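Sateo Hair Rooms: Opening Checklist for Stations, Tools and Color, With Comments

Filled in by Yanling Wei. Please read the comments as well as the ticks! I know they go on a bit, but the comments are where the useful part is, and I would much sooner you read them over your coffee than came to find me with foils in both hands.

Marks used: OK means fine today. FIX means still usable but put right before the end of the month. STOP means leave it alone until I or Ramesh Bansal have signed it off.

PART A. FLOORS AND WALKWAYS

A1. Floor swept between every client, including under the footrests: OK
Comment: Much better than in spring, thank you all. Fine dry clippings are slippery in a way that long wet lengths aren't, and on fringe-trim days they get everywhere. Sweep toward the back wall and not toward the door, please.

A2. Spills wiped at the basins: FIX
Comment: The second basin drips from the spray head when it is hung up facing out. Hang it facing in for now. Krum has ordered a new washer and says he can fit it himself in September (he has done two of the others, so I believe him).

A3. Cords off the walking path: FIX
Comment: Still my number one grumble. When you finish a blow-dry, the dryer goes back on its hook and the cord gets looped once, loosely. Don't wrap it tight around the handle. I know it looks tidy, but it cracks the sleeve right where the cord goes in, and we have lost two good dryers like that.

A4. Back door clear and opening freely: OK
Comment: Delivery boxes had crept up to the frame again but Lino moved them before I could say a word. Lovely.

PART B. CHAIRS AND SURFACES

B1. Chair pumps hold their height with a person seated: STOP on chair 4, OK on the rest
Comment: Chair 4 sinks. It goes down slowly, so you might not feel it happening, but your client's head is moving while you are cutting a line, and that is how ears get nicked. I have tied a towel around the arm so you can tell which one it is. Please leave the towel there.

B2. Footrests tight: OK

B3. Tables and tops wiped down and dried before the first client: OK
Comment: Dark tops are handsome things but they show every smear of serum, and they hide dark clippings completely. Look at them from low down against the light and you will see what you missed. Use the mild spray. The strong one leaves a bloom on a matte finish that no amount of rubbing will get out, as I learned at my own expense on my dining table at home.
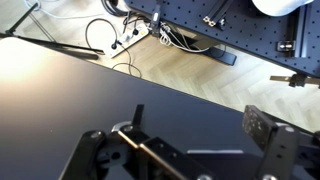 Matte black tabletop and oak herringbone floor.

B4. Nothing hot left on a bare top: FIX
Comment: I found one iron lying straight on the surface with its light still on. Everybody has a heat mat. If yours has gone missing, there are spares in the drawer under the towels, and you don't need to ask anybody for one.

B5. Mirrors secure, no chipped edges: OK
Comment: There is a small chip low on the left mirror by the window, the same one as last time, and it hasn't grown. I have run my finger along the tape and it is smooth.

PART C. SCISSORS, CLIPPERS AND COMBS

C1. Scissors cleaned of hair, disinfected, dried and oiled between clients: OK
Comment: One drop of oil at the pivot at the end of the day is plenty. Hằng asked whether she could leave hers in the jar over lunch. No, my dear, ten minutes is what the bottle says and then out they come, or the blades will pit. Dry them open.

C2. Clipper blades and guards free of hair, teeth all present: STOP on one guard
Comment: One of the short guards had a missing tooth, and I have thrown it away, so please don't go looking for it. A gap in a guard leaves a bald stripe, and there is no kind way to explain a bald stripe to somebody who has a wedding to go to. The new set is in Ramesh's drawer.

C3. Razor blades new for each client, used ones into the sharps box: OK
Comment: The box is a little over half full. It gets sealed and swapped at three quarters. Never push anything down into it with your fingers, even if you are certain.

C4. Combs and brushes washed, with the hair pulled out first: FIX
Comment: The hair has to come out BEFORE they go in the wash. The solution can't do its work through a mat of somebody's curls. I counted 6 round brushes in the clean tray that were anything but, and they have all gone back for another turn.

PART D. COLOR ROOM

D1. Patch test recorded for every new color client, 48 hours ahead: OK
Comment: I went through the cards, and every one was filled in and signed. I'm really proud of you for this. I know it is hard when somebody turns up at 9 in the morning, upset over a box dye gone orange, wanting it gone by noon. Be kind, offer tea, offer a gloss-free tidy and a good blow-dry, and book the patch test. A person who is already miserable about her hair will be a great deal more miserable with a swollen face.

D2. Gloves in all sizes: FIX
Comment: Smalls are nearly finished. One box of 300 is on order. Until it comes, Hằng and I are sharing, so mediums for anybody whose hands will fill them.

D3. Developer bottles capped, labeled and dated: OK
Comment: Someone has been writing the opening date on the cap. Write it on the bottle, please! Caps wander.

D4. Bowls mixed by weight on the scale: OK
Comment: The scale reads true against the test weight. Zero it with the bowl on. Lino still mixes by eye when we are busy, and he has a very good eye, but the record card needs a number on it for the next person who does that client's roots.

D5. Fan running whenever lightener is open: FIX
Comment: It was off when I walked in and the room was sharp enough to make my eyes water. Switch it on as you go in, the way you would a light. The filter was gray with dust and I have rinsed it.

D6. Spare stock off the floor and below shoulder height: OK
Comment: The 700 ml pump bottles of Flokel rinse have moved to the lower shelf, where they should have been all along. They are heavy and the old shelf bowed.

PART E. HOT TOOLS AND ELECTRICS

E1. Visual check of plugs and cords: OK apart from one
Comment: The Okudard flat iron with the scratched plate has a kink near the plug. STOP on that one. It is in the office with a tag on it, locker number 1487, and Krum knows.

E2. Dryer filters brushed out: FIX
Comment: Three of them were felted over. A blocked dryer runs hotter at the nozzle, and fine, bleached hair doesn't forgive that. Thirty seconds with the old toothbrush every evening and it's done.

E3. Irons tested at the marked setting: OK
Comment: Do remember to ask about lightener and relaxers before you set the dial. Lots of clients don't count something they did at home last winter as "treated," so I ask when they last changed anything at all, and then I wait a moment. It usually comes out in the wait.

PART F. PEOPLE

F1. First aid box complete: FIX
Comment: Blue plasters are low, eyewash is in date. Ramesh is picking up plasters on his way in.

F2. Hands: OK
Comment: I have looked at everyone's hands, and thank you for putting up with me. Two of you are getting dry between the fingers. Use the Bisht barrier cream before your first shampoo and again after lunch, and dry your hands fully before gloves. If the skin cracks, come off the basins for a few days and tell me. You will not lose hours over it.

F3. Wrists, backs and shoes: OK
Comment: Bring the chair up to you. I say it every time and I will say it again next time.

STILL OPEN
Chair 4 pump: Krum, waiting on the part
Second basin washer: Krum, September
Okudard iron: not to be used, Ramesh to decide on repair
Small gloves: on order
Cords: all of us, please
Dryer filters: whoever closes, initial the sheet by the till

Checked by Yanling Wei, seen by Ramesh Bansal. The next walk-through starts at 8 a.m., before we unlock, and I'll bring something from the bakery.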